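Why does moving air feel cool?

Wind is air that is moving from one place to another. You can't see it, but you can see what it does. It bends grass, lifts kites and turns umbrellas inside out. It also makes you feel cooler on a hot day, even when the air itself is just as warm as it was before.

This page explains why that happens, where wind comes from, and how people make their own.

Air is made of stuff

It is easy to think of air as nothing. An empty cup looks empty, but it is full of air. Air is made of tiny bits called molecules, far too small to see, and they zip about and bump into each other all the time. They bump into you as well.

When the air in a room is still, these bumps come from every side at once, so you don't notice them. When a lot of air moves the same way together, you feel a push. That push is wind. A small push is a breeze. A very big push can knock down a fence.

Your own blanket of warm air

Your body makes heat all day and all night. It makes heat when you run, when you read and when you sleep. Some of that heat passes through your skin and warms the air next to it.

If the air is still, this warm air stays close to you. It forms a thin layer over your skin, a bit like a blanket you can't see. In winter that is useful. A woollen jumper works by trapping air in all the little gaps between its fibres, so your warm layer stays where it is.

In summer you would like to get rid of the layer. Moving air does this for you. It pushes the warm air away and puts cooler air in its place. Your skin warms up the new air, the breeze takes that away too, and so it goes on. Each time, a little of your heat leaves with it.

Sweat does the rest

When you get hot, tiny openings in your skin let out sweat. Sweat is mostly water, with a bit of salt in it. That is why it tastes salty if it runs down to your lips.

Sweat cools you when it dries. To turn from a liquid into a gas, water needs heat, and it takes that heat from your skin. This change is called evaporation. You have felt it if you have ever climbed out of a swimming pool on a windy day and started to shiver.

On a muggy day there is already a lot of water in the air, so sweat dries slowly. It sits on your skin and you feel sticky. Moving air helps here as well. It carries off the damp air near your skin and brings in air that can take up more water.

Fans

A fan is a machine for making a breeze. The simplest sort is a piece of stiff paper that you wave in front of your face. People have been using hand fans for thousands of years, made from leaves, feathers, silk and paper.

An electric fan has a motor in the middle. The motor spins a set of blades, and the blades are tilted. As they go around, the tilt pushes air forward. More air is drawn in from behind to fill the space, so there is a steady stream.
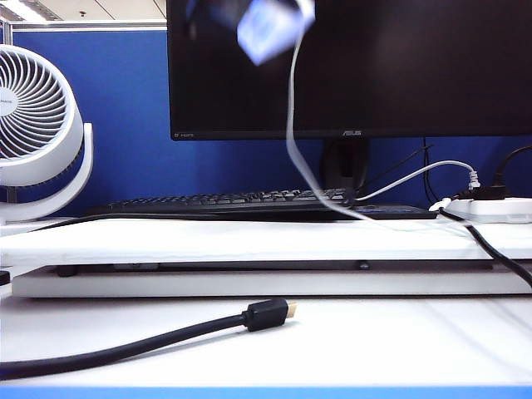
The cover on a fan is called a grille. It lets air through and keeps fingers away from the blades. Never poke anything through it, even if the fan is turned off. Long hair and loose sleeves should be kept well back.

Does a fan cool the room?

No. A fan moves air around, but it does not take any heat out of it. The motor gets slightly warm while it works, so a fan left on in a closed room adds a tiny amount of heat.

An air conditioner is different. It takes heat from the air inside and sends it outdoors. That uses much more electricity than a fan does.

This means a fan is no use to an empty room. Switch it off when you leave. It also means that a fan has to be pointed at somebody to do its job, unless you are using it to pull cool air in through a window at night.

There is a limit to all this. If the air is hotter than your skin, a fan blows hot air at you. Sweat can still help for a while, but in very hot weather a fan by itself may not be enough. Drink water, stay in the shade and tell a grown-up if you feel dizzy or sick.

Where outdoor wind comes from

The sun heats the ground, and the ground heats the air above it. Some places heat up faster than others. Dry sand gets hot quickly. The sea warms slowly.

Warm air spreads out and becomes lighter, so it rises. Cooler air slides in underneath to take its place. That sliding air is wind.

If you live near the coast you may know the sea breeze. Take the beach at Tramau, in the middle of summer. By early afternoon the sand is too hot for bare feet. The air over it rises, and cool air comes in from the water. Towels flap and hats blow off. At night the land cools faster than the sea, and the wind can turn around and blow gently the other way.

Hills make their own winds too. In the Dewan valley the slopes cool down after sunset, and the air touching them cools as well. Cold air is heavy, so it drains downhill and settles on the valley floor. A garden at the bottom can have frost on it while one higher up has none.

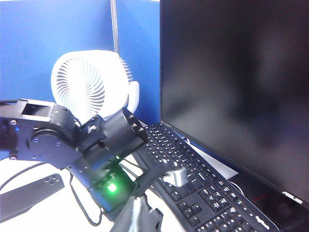
How fast is the wind?

Wind speed is often given in kilometres per hour. At 5 kilometres per hour, smoke drifts sideways and you may just feel air on your face. At 40, small trees sway and an umbrella is hard to hold. At 63, whole trees are moving and walking into the wind is hard work. At 84, tiles can come off roofs, and you should be indoors.

Weather stations measure wind with a tool called an anemometer. The most common sort has little cups on arms. The wind catches the cups and makes them spin, and the faster they spin, the stronger the wind.

Try it yourself

You will need some water and your two hands.

Dip one finger in the water and keep the same finger on your other hand dry. Blow gently on both. Which one feels colder?

Now stop blowing and hold both fingers still. Wait a little and see if you can still feel a difference. Then try again with warm water - does the wet finger still end up feeling colder when you blow?

Words to know

Anemometer: a tool that measures how fast the wind is blowing.

Evaporation: when a liquid turns into a gas, as water does when a puddle dries up.

Grille: a cover with gaps in it that air can pass through.

Molecule: one of the tiny bits that air, water and many other things are made of.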